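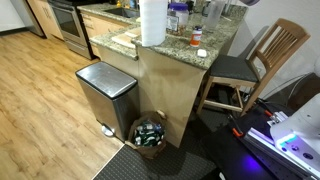
Hamari Publishes Its Kitchen Robot Maintenance Routine, Crumbs Included

ISTCOMBE, 2018-02-12 — Hamari, maker of mobile robots for the home, today released the full setup and care guide for its kitchen unit. It replaces a much longer manual that customers described as "thorough" and, on the evidence of their questions, did not open.

The guide covers one machine in one ordinary kitchen, with a granite counter, a step trash can and a bag of bottles waiting to go out. Owners start at the base, checking that the clamps on the rail are tight and that cables hang clear of the body. Then they move up to the gripper, where most of the trouble lives.

"People polish the white housing until it shines and never look at the fingers," said Liis Lūse, head of service at Hamari. "The housing has yet to drop anything."

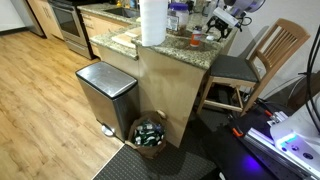 The kitchen unit beside the island, with a gripper over the counter.

Finger bolts get checked every 400 cycles and the linkages are wiped down every 600, or sooner in homes that eat granola. After any work on the fingers, the owner runs a grip check with a plastic cup. Ten clean lifts and the unit goes back to its chores. Two drops and the wrist camera has to be realigned, a job the old manual put in an appendix.

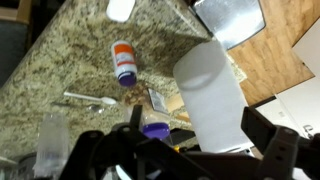
The cup should be a light one with smooth sides. Glass is allowed by the guide — once, and at the owner's expense.

"We tried writing it for a spotless test bench," said Justinas Hunt, who edited the guide. "Then we visited some customers."

Printed copies ship with new units from May. Current owners can request one from the Hamari service desk in Istcombe.

Press contact: Abílio Azevedo, Hamari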